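Monday at the Bench: New Fingers and a Fresh Calibration for the Bottle Cell

I stopped by the Grurkeo shop in Nulthorpe on Monday with a coffee and a notebook, figuring I'd be in and out before lunch. I was there until four. If you've been following the pick-and-place cell they call Ukidness (yes, it has a name, and yes, people say good morning to it), you'll know it had been fumbling bottles for most of May. Well, it's been in for service, and I got to hang around and pester everybody while it happened!

Kamala Pillai looks after the cell and had the old fingers off by the time I walked in. The trouble, she told me, was in the grip. One finger had worn a little more than the other, so every time the gripper closed it nudged the bottle sideways before it caught hold. On a box you'd never notice. On a round-shouldered bottle with a screw cap it's a mess, and the log had 938 picks in it with a good sprinkling of retries toward the end.

I asked if she could just tell the software to squeeze harder. She gave me a look. Apparently that had been tried, by somebody who wasn't in the room, and all it did was make the motor run warm and the bottles squirt out faster.

So, new fingers. The swap itself is quick, a few screws and a wipe-down of the mounting faces, and then comes the slow part, which is teaching the arm where its own hand is again. Balakrishnan Rajan ran that end of things from a laptop. He closes the fingers on nothing, sets zero, opens them all the way, sets that too, and then does the whole business again to see if the numbers agree. They didn't the first time. He found a cable on the arm side that was tugging a bit at full reach, re-routed it with a little more slack, and the second set came out fine. (I held the zip ties. You're welcome.)

After that they recheck the wrist camera, because it gets bumped whenever anyone has a screwdriver near the fingers. The two of them went back and forth over this for a while. Kamala likes to do it with the printed target board only, and Balakrishnan wants real things on the table, with labels and shiny caps and tubs in the way. They ended up doing both. The board took 12 shots and then out came the bottles.

I also learned more than I expected to about bolts. The arm sits on a rail at the edge of the table, and the mounting gets checked every 24 days whether it seems to need it or not. Kamala marks each bolt head with a paint pen so she can tell at a glance if one has crept. I've since done the same to the wheels on my trailer and I feel very professional.

The spare fingers came from Mudaliar, who do the machining for a few shops around town, and there's a second pair in the drawer now, labeled and bagged. That was Balakrishnan's one demand. Last time they had to wait 16 days for parts, and the cell just sat there under a sheet looking sorry for itself.

By mid-afternoon they were on to slow approaches, which means running the arm down at crawling speed with a hand near the stop button and checking that the fingers sit evenly on either side before anything closes. It's weirdly tense! I caught myself holding my breath.

Full speed has to wait until Kamala is happy with the slow runs, and she wouldn't give me a day for that, though I tried twice. She did say I could come back and watch if I bring better coffee, so I'll let you know how it goes. 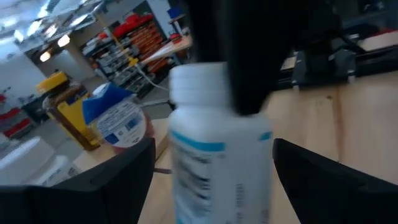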